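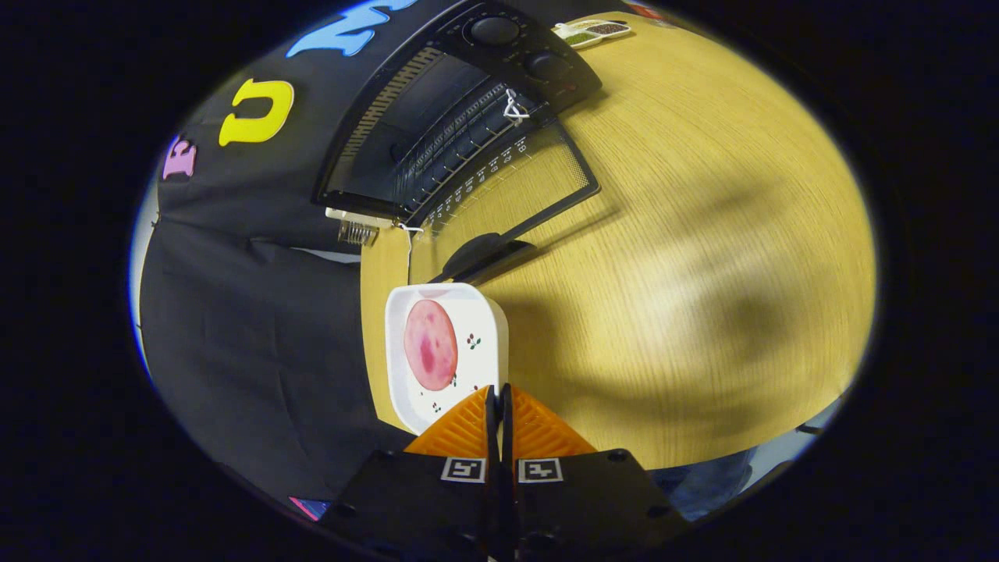 Photo: Merko / Drovholm Open Textbooks

Chapter 10
Friction: The Force That Holds On

Try walking across a frozen pond in February and you'll meet friction by missing it. Your shoes slide, your arms fly out, and a trip of a few steps becomes an adventure! Friction is at work every time you tie a knot, strike a match, or write your name, and it's one of the most fun forces to study because you can test it with things you already own.

In Chapter 9 we pushed carts along the smooth track at Ferkham and left friction out of the math. Now we put it back. We'll start with a heavy crate on a warehouse floor in Vanhove. It weighs 660 newtons, and it won't budge until somebody pushes hard enough. Once it starts to slide, though, keeping it going takes less force (try this with a full bookcase and you'll feel the change right away).

Section 10.1 looks at friction between surfaces at rest, and Section 10.2 at surfaces that slide.

Words to know: static friction, kinetic friction, normal force, coefficient of friction

Before you read: Press your palms together and rub them fast. What do you feel, and what changes when you press harder?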